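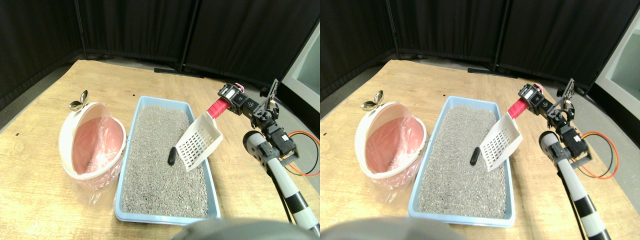 How deep should the litter be in a tray before you start scooping?

Deep enough that a lump can be lifted without the blade scraping the bottom, and with a bit of rim left over to stop the spill. We had it the first way today and not the second.

Home Notebooks Bench notes Materials Log in
Search this notebook Go

9/20/26, bench notes, litter tray and scoop

Writing this up fast before I lose the scraps of paper. Everything below is in the order I remember it, might not be the order it happened.

Tray first. Light blue one, the oblong one with the raised rim. Filled it nearly to the rim, too full really. Looks generous, fine till you push a blade in and the stuff has nowhere to go but over the side. Grains on the table top after that, and they roll. Next time stop lower. I've put a pencil line on the inside of the spare tray, try that one first.

Litter is the grey granular from the Erkel sack. Opened the sack with scissors and then couldn't close it, so it's folded over with a peg on. Please don't stand it by the sink. Clay litter and a wet floor, we've done that once.

Weighed out 400 g to top up the low corner and then it didn't look low any more, it just needed shaking level. So that was a waste of ten minutes. Shake first. Then weigh.

Levelling: side to side gentle shake, then flat of the hand (glove on). Don't bang the tray on the table, the fines all go to the bottom and the top layer ends up coarse, and then it sieves differently from one end of the day to the other. Learned this in January and apparently forgot it.

The lumps. Two recipes going.

Recipe A is modelling clay, dark brown, rolled by hand and left overnight. Holds its shape nicely, picks up hardly any grains. Too clean if anything. Real ones come with a coat of litter on them. Rolling it in the fines while it's still tacky helps a lot, do that before leaving it to dry and not after.

Recipe B is flour, cocoa, bit of oil. Smells like a bakery. Goes crumbly at the ends by the afternoon, and the crumbs drop straight back through the slots, so you get a clean lift and a dirty tray. More like life I suppose. But useless if you want to do the same thing again and compare.

Sticking with A for now. B in a lidded tub on the lower shelf, LABELLED, it looks like food.

Wet clumps, separate job, did this in the old washing up bowl. Poured a measured splash of water, left it, dug it out with a spoon. Came out at 141 g. Left on kitchen paper on the windowsill and weighed again later, 127 g. So it loses a fair bit just sitting there. If we're making clumps ahead they want to go in a bag or the numbers mean nothing. Should have thought of that before filling in the sheet. Have crossed out the first coloumn, ignore it.

Scoop. White one, broad flat blade, grid of rectangular slots. I like it better than the Skurau one, which has a deep bowl shape and long thin slots and carries half the tray out with it. Flat blade gets under things with less digging. Drawback, nothing much at the sides, so a roundish lump will wander off if the blade isn't level. Long ones lie across it fine.

Slots. Measured the spare Garrido scoop with the calipers, 6 mm on the short side. Grains go through that without any bother. Haven't measured the white one yet, calipers went walkabout. Somebody put them back in the drawer with the sieves please.

Notes on the actual scooping, for whoever does the next lot:

Go in low and shallow, blade nearly flat, a little way back from the lump. Coming down from above just pushes it under, and then you're excavating.

Lift a bit, stop, small shake, let it drain. Then go across to the bin. If you shake and travel at the same time you get a trail.

Shake is side to side. Up and down makes the lump hop, and it only has to hop once.

Bin close in. The small pink one does the job and it's light to move about. Had it too far over for a while and every drip of grit between the two ended up on the wood. Put it right up near the tray and the mess dropped off straight away. Also liner. It had no liner first thing. It has now.

Grip end. The bare handle on this sort of scoop is thin and shiny and it turns in the hold, and once the blade is tipped the load goes off one side. Padding it out is the single best change so far.
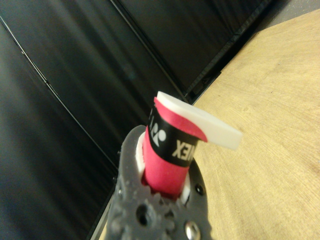

Things I'd do differently with the wrapping, mind. Start at the far end and work back toward the blade, pull it tight all the way, overlap by a steady amount. If you stop halfway to answer the door you get a fat bit and a thin bit, and you feel it every time. Finish with a band round it so the end can't lift. A lifted end collects dust and then it won't stick down again, no matter how long you press it.

Wipe the handle with spirit before wrapping. There's always a film on new plastic. Let it dry.

And don't wrap right down onto the blade. Leave a bit clear. Litter dust gets in under the edge and you'll be picking at it with a cocktail stick. (Ask me how I know.) Sponge backing is worst for it, a plain thin wrap is better, less comfy but it wipes.

Tried the fat foam tube from the Cleltham odds and ends box before that, on the Skurau scoop. Slides. Glue held it till the foam tore. Don't bother, or cut it up for something else.

Table. Pale wood top, so grey grit shows up, which I've come round to. You can see what's been spilt. Brush, then the damp cloth, in that order. Cloth first gives you grey paste in the grain and that's a right pain. Dustpan lives under the table now, hung on the hook, please leave it there.

Dust generally. Pour slowly, low down, sack lip almost touching the tray. Window open on the latch. Mask if you're pouring a full sack, I didn't and have been sneezing since dinner. Eyes too if you wear lenses.

Sieving at the end of the day: the old litter can go again if it's only had Recipe A in it. Through the kitchen sieve, coarse one, into the bucket with the lid. Anything that's had B in it goes out, the oil makes it tacky and it binds up in little beads which then look like lumps, very annoying. Wet stuff goes out, obviously. None of it down the loo or the sink, in the outside bin, double bagged.

Still to do

- fill line test with the spare tray
- find calipers, measure slots on white scoop
- more Recipe A, different sizes, a couple of really small ones. Small ones are the hard ones, they sit right on the bars and look like grit
- lumps half buried instead of sat on top. Everything is on top at the moment and that's the easy case
- lump hard up against the rim. Flat blade can't get in the corner, I think, but haven't tried it properly, only had one go
- bags for the wet clumps
- more gloves, medium
- ask about a second sack of Erkel before this one runs low. Don't want to change litter halfway through, the grain is different and it'll muck up everything so far

Oh and the lid for the Recipe A tub is cracked. Cling film on it for now. Clay will go hard by the weekend if it isn't used so use that one up frist.

Tray left filled, sheet of card over the top.

Share 6 Comments 0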